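How Does Ginger Ale Get Its Bubbles?
By Mi-kyung Moon

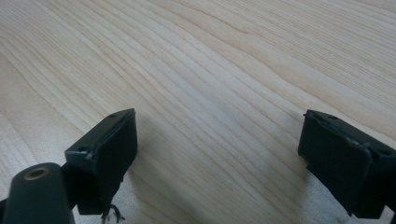
When you open a bottle of ginger ale, you hear a "psssht" sound. Then many small bubbles run up to the top. Where do they come from, and who put them inside?

The bubbles are a gas. Its name is carbon dioxide. You make this gas too, every time you breathe out. It has no color and no smell, so you can only notice it in a drink when it makes bubbles.

There are two ways to put it in a drink.

The fast way

In a factory, a machine pushes the gas into cold water. Cold water can hold more gas than warm water. Then the bottle is closed very tightly. The gas wants to go out, but it can't – the cap is in the way. When you turn the cap, you give it a door. That is the sound you hear.

The slow way

The old way uses yeast. Yeast is a living thing, so small that you need a microscope to see one of it. It is the same helper that makes bread dough grow.

Yeast likes to eat sugar. When it eats, it gives out carbon dioxide. If you put ginger, water, sugar and a little yeast together in a closed bottle, the yeast starts its dinner and the drink gets bubbles. Yeast also makes a little alcohol, and for this reason the slow way is work for adults.

A small drink maker called Girkel still does it like this. Xolani Molefe works there and he makes 400 bottles at one time. He keeps them in a warm room first, and after that he moves them to a cold room. In the cold the yeast becomes sleepy and almost stops eating. If he forgets them in the warm room, too much gas comes and a bottle can break!

Where does the spicy taste come from?

It comes from the ginger. Many people call it a root, but it is really a stem that grows under the ground. It is a little hot on your tongue, even when the drink is cold.

Try it at home

Take two glasses of fizzy water, one from the fridge and one from a warm shelf. Drop 7 raisins in each glass. The bubbles stick to the raisins and lift them up. At the top the bubbles pop, and the raisins go down again. Watch for 12 minutes. In which glass do they dance longer?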